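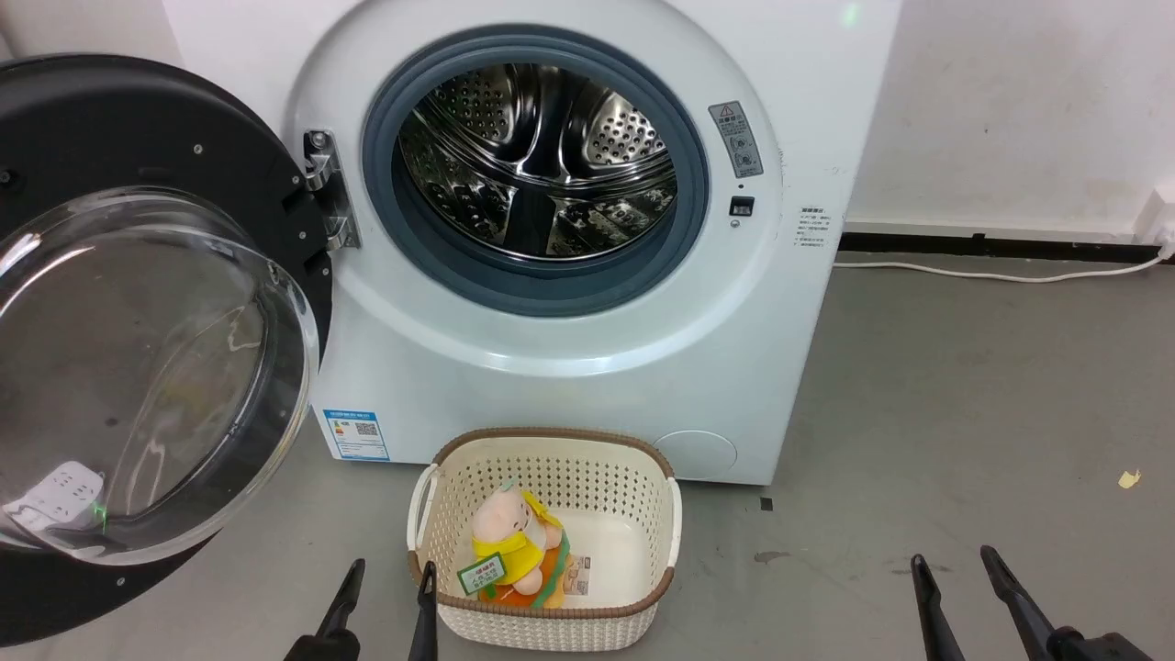 Akihiko Hamada asks whether the washer task has to be recorded from the start again each time a grasp is missed, and whether a recovered miss counts against the operator. It does not have to be restarted, and it does not count. A miss followed by a clean second attempt is kept as one episode, provided the arms were never stopped in between. See "Failed grasps" further down.

Teaching by demonstration: frequently asked questions
Bollcombe site, household tasks
Last revised 8th May

General

Which teaching methods are in use?
Two. In hand guiding, the operator holds the arm at the wrist and moves it through the task with the joints in free mode. In remote control, the operator sits at the leader station and the arms on the floor follow. Household tasks with both arms are recorded by remote control only. Hand guiding is kept for single-arm work and for setting rest poses.

Why not hand guiding for the laundry tasks?
The operator's own arms and shoulders end up in the head view, and one person cannot guide two arms into a drum opening at once. Edmund Bielecka tried it in August with a second person on the left arm. The paths were jerky and the set was withdrawn.

Do I need previous experience?
No. New operators complete 30 practice episodes, none of which are stored for training. Emiko Honda reviews the last few and signs the operator off for a named task. Sign-off for one task does not carry over to another.

Setting up

What is the starting state for the washer loading task?
Door fully open, drum empty, basket on the floor directly in front of the machine, the item to be loaded inside the basket. Grippers open, one on each side of the basket. Start recording only when all of this is true.

Does the item have to be clothing?
No. The item list includes garments, towels and plush toys. Plush toys are useful for early sessions because they hold their shape when lifted. A toy with a paper tag may be used as it is, but do not grasp it by the tag.

Should I clear the basket of everything except the item?
Not unless the task sheet says so. Small flat things such as cards may be left in. They are not part of the load and should not be picked up. If one is lifted by accident, put it back in the basket and carry on.

How exact does the basket position need to be?
It should vary. Move it by a few centimetres between episodes and turn it slightly now and then. A policy trained on one fixed position fails as soon as the basket is shifted. Both handles must remain in the head view at the start.

Does the floor need to be swept?
Only where something could foul the base or be dragged by a gripper. Marks and scuffs on the floor are left alone. The machine's power cable must stay near the wall and clear of both arms.

Recording

What is stored in an episode?
Joint positions for both arms, gripper opening, the commands sent from the leader station, and the camera streams, all on one clock. Audio is not stored. The text instruction is added from the task sheet and should not be typed by hand.

How fast should I move?
At the speed you can hold for the whole session. Fast movements cause lag between leader and follower, which shows up as overshoot at the gasket. Very slow movements leave long stretches where little changes, and these are trimmed before training. Sota Hirose's episodes in the Irley set are a good reference for pace.

Which arm should pick up the item?
The one nearer to it. If the item is towards the left of the basket, use the left arm. Do not hand the item from one gripper to the other unless the task sheet lists a handover.

How do I get the item past the door seal?
Raise it clear of the basket rim first, move forward until it is level with the centre of the opening, then go in straight. Open the gripper once the fingers are inside the drum and withdraw along the same line. Do not push against the rubber seal. The follower arm will report a force fault if the contact is held.

Can I rest a finger on the open door?
No. Contact with the glass or the ring is marked as a collision in review, including light contact. Approach from the right of the door and keep the left elbow low.

Is closing the door part of the task?
It is a separate task with its own sheet. End the loading episode when both grippers are clear of the opening.

Failed grasps

What should I do if the item slips?
Open the gripper, back off, and try again from above. If the item has fallen on the floor and is within reach, pick it up from there. If it is out of reach, end the episode and mark it "dropped". Do not walk over and replace the item while recording is on.

When is an episode thrown away?
If the arms were stopped, if a person entered the head view, if a stream lost frames, or if the starting state was wrong. In the last check of the Hattori set, 2,338 episodes were accepted and 51 were thrown away, 27 of them for a wrong starting state. The usual fault was a door left partly closed.

Review and access

Who marks the episodes?
Ayane Nakajima does the first pass. Operators do not mark their own work.

Can I see my own recordings?
Yes, in the Bruseck viewer, under your operator number. Episodes appear once the first pass is complete. Comments can be left against any time stamp.

How do I dispute a mark?
Leave a comment in the viewer against the episode concerned and set its status to "query". The episode is held back from training until the query is closed.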